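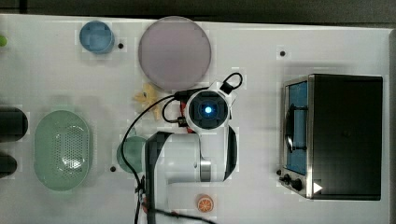 Hema Poojary says she would like to see one receipt, just one, showing where a bag of her old household stuff ended up. She put the question at last month's public meeting in Gralcombe, and the answer she got was that the details were still being worked out.

The stuff in question is whatever people don't want anymore and can't put in the blue bin. Jukitz, the company that won the town's trial pickup contract, collects it from the curb in a green bag, charges $5 a month, and says that 90 percent of it gets reused or recycled. The town council is set to decide in December whether to take the service to every street.

That 90 percent figure is on the side of the truck and on the flyer. It is harder to find in the trial report, which runs to three pages and covers 79 homes. The report says 90 percent of items were "diverted at first sort." A first sort, as a Jukitz spokesman confirmed by phone, is the point where a bag is opened and things are put into bins marked reuse, recycle or trash. What happens to the bins after that isn't in the report.

The reuse bin goes to Drelik, a resale warehouse off the county road. Drelik does sell used housewares, and the shelves looked full enough on a visit this week. But a clerk there said the store turns down items it can't sell and sends them back out with the regular trash. She didn't know how much that came to. Neither did Jukitz. So a thing can count as saved in the morning and be in the landfill by night, and the number on the truck stays the same. 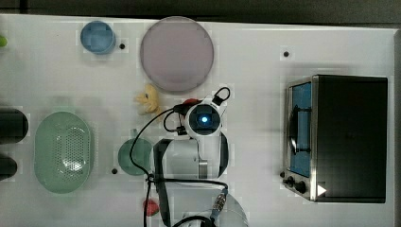 Mixed loads are where this kind of promise usually gets into trouble. A bag full of glass jars is easy, and so is a bag full of paper. Most homes don't clear out that way. What comes off a kitchen table on a Saturday-cleaning sort of morning is a light blue cup, a big round plate and a little yellow plush toy, and each of those would need a different buyer or a different plant. The flyer says all three kinds of thing are welcome. It doesn't name a plant that takes any of them.

The company's answer is that the trial was meant to test pickup, and that pickup went well. Fair enough. Trucks came on time and few bags were missed, going by the complaint log. If the council were voting on whether Jukitz can drive a truck, there wouldn't be much to argue over.

The council's own review was done by Srivastava, a consulting firm, which called the results "encouraging" and used the same 90 percent. Asked if anyone from the firm had followed a load past the first sort, Srivastava said that was outside the scope of the work.

Town staff say Jukitz has been asked for landfill weights before the vote. The company says it will share what it has. Comments on the plan can be left at the town hall front desk until 5 p.m. on the day of the vote.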